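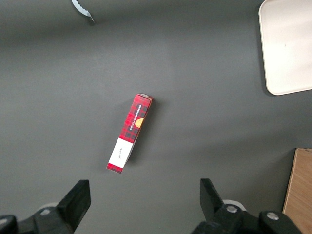
3. Getting the logs out of Listcombe

By October we had a working build of Listcombe, our little job scheduler, and a growing pile of log files that none of us really wanted to read. Struan Gillies suggested sending everything to a small collector, which we named Vilberg, and I am very glad he did – it saved the second half of the project!

Vilberg listens on one port, splits each line into a time, a job name and a message, and writes them to a table. Our first version opened a new connection for every line, and it was painfully slow. Grouping the lines into batches of 30 helped a great deal, and the longest test run (3546 lines) then went through without losing any.

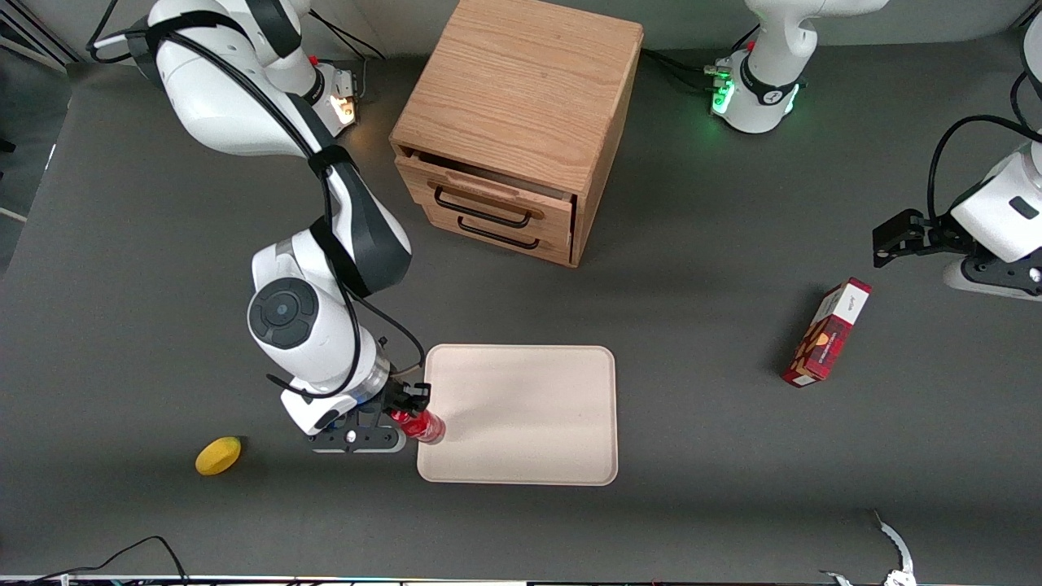 Figure 2. Red can in the gripper, with the tray and drawer cabinet.

We did lose some time over clocks. The two test machines, Grarthorpe and Zapata, were 67 seconds apart, so jobs seemed to finish before they had started, and we spent almost 2 days blaming the parser. Ritva Lehtinen spotted it in the end, and we owe her a big thank you. Vilberg now stamps each line itself when it arrives and keeps the sender's time in a second column.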